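Search reviews Search
Jun 23, 2026
By Kirsty Mellor

Review: the Pritberg Tidy Bench Rulebook (second printing)

I've been through a lot of safety binders for small robot cells, and most of them read like a tax form, so I was really looking forward to this one! The Pritberg is a spiral-bound book of house rules for two-arm benches, 100 pages, with a stack of wipe-clean cards in the back pocket. I went through it chapter by chapter against a bottle pickup job.

Chapter one is all about what goes on the floor and what gets fixed to the walls. I love the "nothing stands loose but the work" rule (trays and baskets get mounted, the bin gets its own spot), and it's an easy one to check with a quick look before you start.
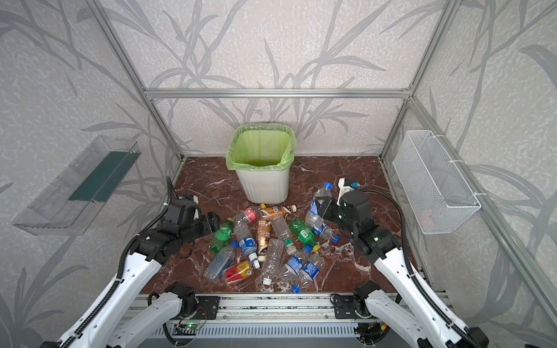 Bin lined and empty, basket tied to the bar, bottles in a heap.

The grip chapter is where I started grumbling. The book wants you to write down every type of item in the pile before the first pick, and the card has space for 5. Come on! Drink bottles come in every shape going, and they hide under each other. I ended up writing on the back. The advice on approach is great though: look for the bottle on top, leave the buried ones alone, and keep the fingers open until you're lined up.
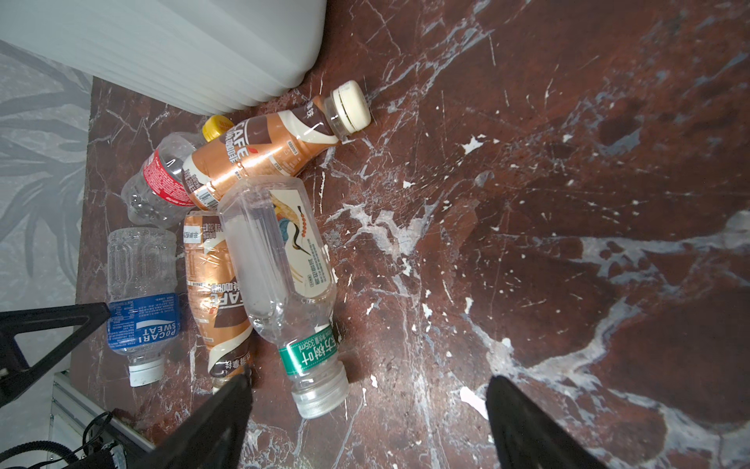
Two coffee bottles, a tea, a Pocari Sweat, and a yellow cap peeking out from underneath.

My favorite rule is the one on sharing space. One arm goes in, the other holds back over its own half, and neither crosses the middle without a clear path. The older Corum guide spends 60 pages on this and I still couldn't tell you what it wants. Pritberg does it in 2, with a drawing.

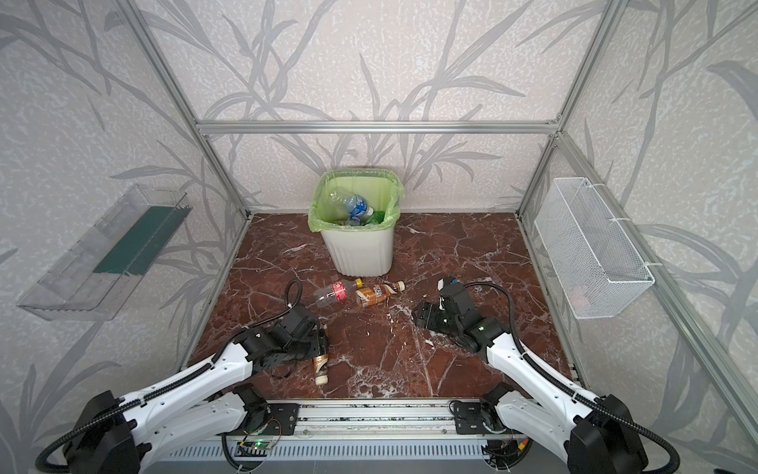 What I'd change

The cable section is thin. There's one paragraph on keeping loops clear of the wrist, and I'd happily trade the whole glossary for more. Bigger cards too, please. Four stars from me, and I'm keeping it on the shelf by the bench.

Last updated: July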